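로봇 학습용 시범 데이터, 가상 환경에서 모은다… 소일루, 3,000건 수집 착수

2021년 1월 18일

로봇 소프트웨어 업체 소일루(Soylu)가 물체 집기 학습에 쓸 시범 데이터를 시뮬레이션 안에서 수집하는 작업을 시작했다고 밝혔다. 목표는 3,000건이며, 현재까지 272건이 등록됐다.

작업은 놀린홀름(Nollinholm)에 있는 본사와 미노데일(Minoddale) 사무소에서 나눠 진행한다. 작업자가 조종 장치로 가상의 로봇 팔을 움직여 물체에 접근하고, 집고, 지정된 자리에 내려놓으면 그 과정이 한 건의 시범으로 저장된다. 그리퍼에 달린 가상 카메라의 영상과 관절 각도, 손가락 벌림 정도가 함께 기록된다. 한 건의 길이는 평균 40초다.

이번에 쓰는 물체는 상자나 컵처럼 모양이 단순한 것보다 잡을 곳을 찾기 어려운 것이 많다. DNA 이중나선 모형도 그중 하나다. 가느다란 가로대가 두 가닥 사이를 잇는 구조여서 어느 높이에서 어떤 각도로 손가락을 넣느냐에 따라 결과가 크게 달라진다고 회사 측은 설명했다.

수집을 총괄하는 쥐베이데 아브즈(Zübeyde Avcı) 팀장은 "같은 물체라도 사람마다 접근하는 방향이 다르다. 그 차이를 그대로 남기는 것이 이번 작업의 목적"이라고 말했다. 실패한 시도도 지우지 않고 별도로 표시해 보관한다. 학습에 어디까지 포함할지는 첫 모델을 훈련해 본 뒤 정하기로 했다.

배경도 계속 바꾼다. 벽과 바닥의 재질, 벽에 걸린 그림, 조명의 방향을 시범마다 다르게 설정해 모델이 특정 방의 모습에 의존하지 않게 한다는 것이다. 환경 제작은 젠기즈 귈레르(Cengiz Güler) 연구원이 맡았다. 귈레르 연구원은 "타일 무늬처럼 반복되는 배경에서 위치 추정이 흔들리는 경우가 있어 그런 방을 일부러 늘렸다"고 했다.

작업자들은 2주 단위로 담당 물체를 바꾼다. 저장된 시범은 다른 작업자가 다시 재생해 확인하며, 카메라 영상과 관절 기록의 시간이 맞지 않으면 등록에서 제외한다.

소일루는 5월까지 수집을 마치고 조보드소프(Zovodthorpe) 시험동에서 실제 로봇 팔로 검증에 들어갈 계획이다. 데이터 공개 여부는 아직 정해지지 않았다.
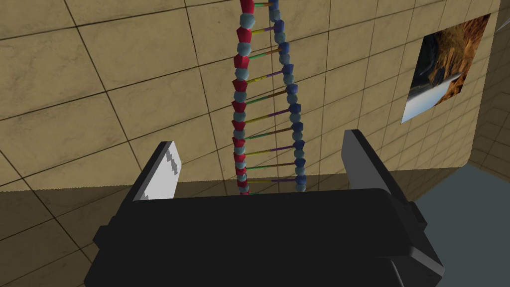

시뮬레이션 속 그리퍼와 DNA 이중나선 모형. 뒤쪽 타일 벽에 사막 풍경 그림이 걸려 있다. /소일루 제공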